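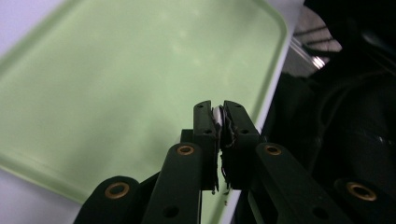
How much variety do I need when picking thin things off a tray?

Hi all, first time asking so go easy on me. I'm gathering pick-up examples with a hand-held gripper (the two-fingered sort with a camera looking down the fingers) for a little sorting project we've called Grimico. The job is simple enough, pick a thin flat thing off a green tray and put it in a pot. I've got 187 goes recorded since the start of November and I'm getting properly bored, so I want to know if I'm spending my time well.

Two things bother me. One is that when the fingers are shut on something really thin, all the camera gets is a bright little sliver between the two tips, and I'm wondering if the model can learn anything from that. The other is the tray. It's always the same mint green one, a bit shiny, and the ceiling light leaves hazy patches on it. Should I swap it, or keep everything steady until I've got more examples? I'm also not sure what to do with the ones where I fumble and have to go again.
— Keir Carnegie

2 replies

Iletti
Keep the fumbles! I binned all of mine on my first set and regretted it for months. The model only ever saw perfect pinches, so the first time it missed it just sailed off to the pot with nothing in its fingers. Now I keep any go where I missed and then got it, and only drop the ones where I gave up. Tag them though, so you can pull them out later if you change your mind.

On the sliver, I wouldn't fret. Most of what matters happens before the fingers shut, when the thing is still lying flat and in plain view. What helped me was slowing down over the last bit and pausing for a second once I'd closed, before lifting. My early ones were so quick that there were hardly any pictures of the approach at all.

As for the tray, I'd change it sooner than you think. I did 2,565 goes on one tray under one lamp (I know, I know) and when we moved the bench nearer the window it fell to bits. A second tray in another colour and a lamp you can shove about will do you more good than another few hundred of the same. Start each go from a different height and side as well. If you're like me you drift into the same comfy arm movement after ten minutes and don't notice.

Also check whether your fingertips are picking up fluff or bits of tape. Mine do, and I wipe them every 20 goes or so.

Flernar
matt spray on the tray, sorted the shine for me. might not stick to yours

Comment from Keir Carnegie
Thanks both, very useful. Went back through my lot and 69 of them were starting from pretty much the same spot, whoops. I've ordered a dark blue tray and I'll leave the spray for now — the green one has to go back to the kitchen at some point. Iletti, do you tag the fumbles as you go or all in one sitting afterwards?

Comment from Iletti
As I go, or I forget. I just say "miss" out loud and search the sound later.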